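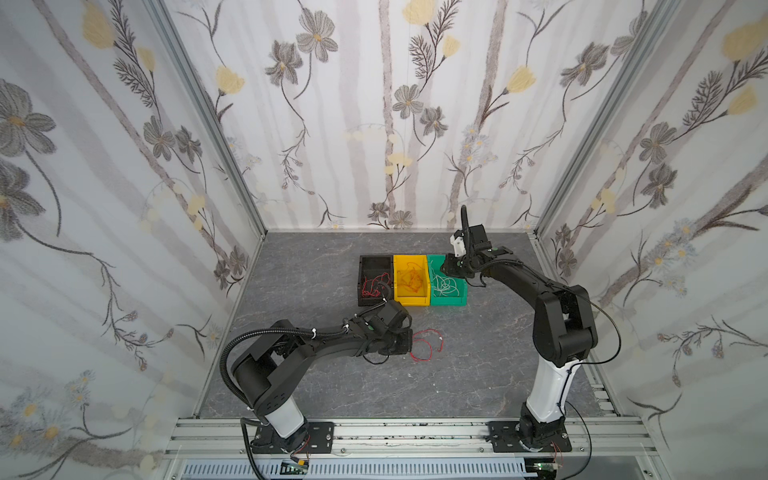

Red, orange and white wires, each in its own bin.

Dad signed an advance directive, now the care home says it's "not on file"

My father is 81 and in a care home since January. He did a health care directive years ago, no feeding tube, no CPR, named me as his agent. Signed, two witnesses. The home now says thier chart shows full code and they can't go by my copy. My brother thinks we should leave it alone. Dad has good mornings and bad afternoons. Do I need a court for this or what? Any help apreciated.
Posted by Tedetti

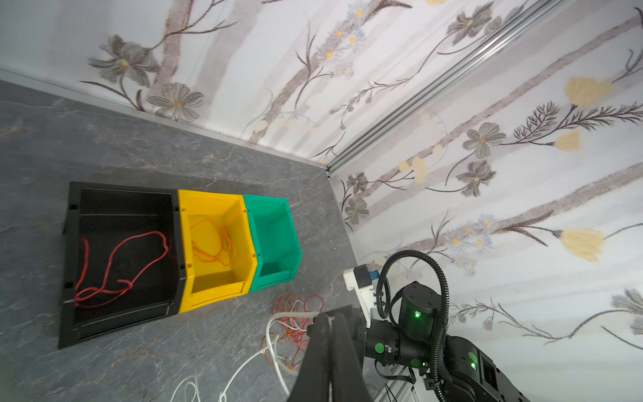 Osaze Ekwueme
Community Moderator, Elder Law and End of Life

Probably no court. Few things, typing fast between calls.

The directive and the code status are two different papers. Directive says what he wants and who speaks for him. Code status is a medical order, a doctor or nurse practitioner signs it. No order in the chart, staff will normally do CPR. So ask for a care meeting with whoever writes the orders. Bring the original plus copies, get one stamped received.

On a good morning let him say it himself. If he still has capacity his own word counts over any form, and over you and your brother both. Ask the doctor to write down that he was asked and what he said.

If he can't, you step in as agent. Read the directive for how that starts, some want one doctor to sign off, some want two. Witness rules differ by state, check that nobody who signed was disqualified.

If they still refuse, call the long-term care ombudsman. Free.

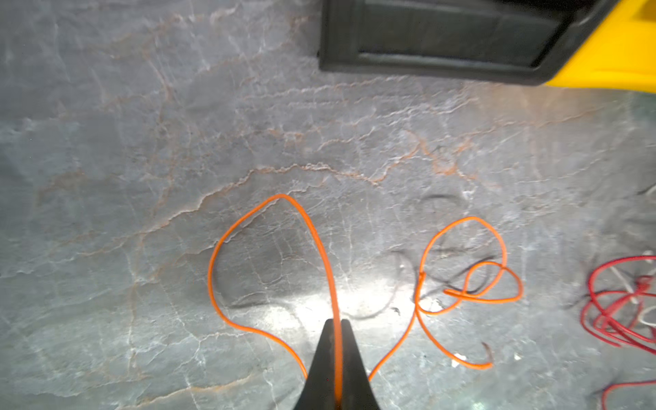
Gray surface with rust-colored veining.

Reply from Bach

went thru this with my mom. they lost the form twice. I faxed 27 pages and the nurse said she only got 21. keep a copy in the car. and dont let them tell you hospice is the same as giving up, thats a whole other argument and I got plenty to say about the politicians on that one

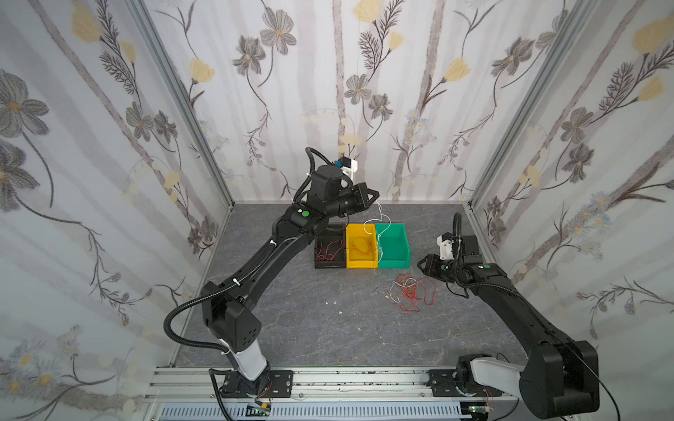 Can my brother override me if he disagrees with the directive?
Being next of kin doesn't give him that power while you're the named agent. He could ask a court to step in, but he'd need a real reason, like you going against what your father wrote.

Last edit by Osaze Ekwueme: fixed a link, state forms are in the pinned thread.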